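The Bead Lady of Putthorpe

Getsemaní Cervantes would like it known that she did not plan any of this. She was going to make one bracelet, for one niece, for one birthday, and then she was going to put the beads away and get on with her life. That was 26 years ago, and the niece has a mortgage now.

"She still wears it, though," Cervantes tells me, pouring coffee into the bigger of two mugs and sliding it across to my side of the table. "I restrung it for her twice. The first time the elastic went in the middle of a wedding - not hers, thank goodness - and there were people on their hands and knees during the speeches. I was so embarrassed and so proud, all at once."

I had come up to Putthorpe expecting to stay an hour. It was well past lunch when I left, with a paper bag of plums from her tree and a much better understanding of knots than I had when I arrived.

She learned from her grandmother, who strung rosaries and mended them for half the parish. "She had terrible eyes by then, so she did it all by feel. She would roll a bead between her fingers and say no, that one's chipped, and it would go in a saucer. I thought it was magic. I'd sneak the chipped ones out of the saucer and keep them in my shoe."

When the family moved to Breken she gave it up for a long while. There was school, and then a job at the pharmacy counter, and then two boys who put anything small and shiny straight up their noses. It was only after the niece's birthday that she started again, a little in the evenings, with the radio on low. Word got around. A neighbor wanted one in her school colors. The neighbor's sister wanted one too, only longer.

These days she sells at the Kistard craft market, and last October she had what she calls her silly month, when she filled 177 orders and wore a wrist brace to bed. "My husband said, you could say no to people. I said, you could make dinner. So he learned to make dinner!" He makes a very decent bean soup, by all accounts, and has been asked not to attempt anything else.

Does she have a favorite color to work in? She laughs and holds up both hands. "Red. I pretend to think about it, but it's red. I put pink next to it because my mother always said you can't wear red and pink together, and I have been arguing with her about that since I was seven."

Mao, the old gray cat who has been asleep on the windowsill all this time, wakes up, looks at us both and leaves. Cervantes watches him go with real affection. He is not allowed near the thread.

She teaches a little now too, 5 students at a time around the kitchen table, mostly retired people and one very serious teenager. What does she tell them first? "To buy better elastic. And then to make an ugly one and wear it all week. You learn where it pinches, you learn if it's too heavy. After that they can make a pretty one."

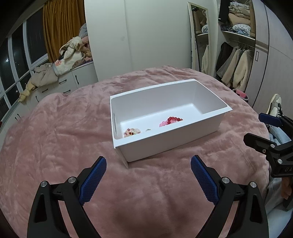 Beaded bracelets in red and pink.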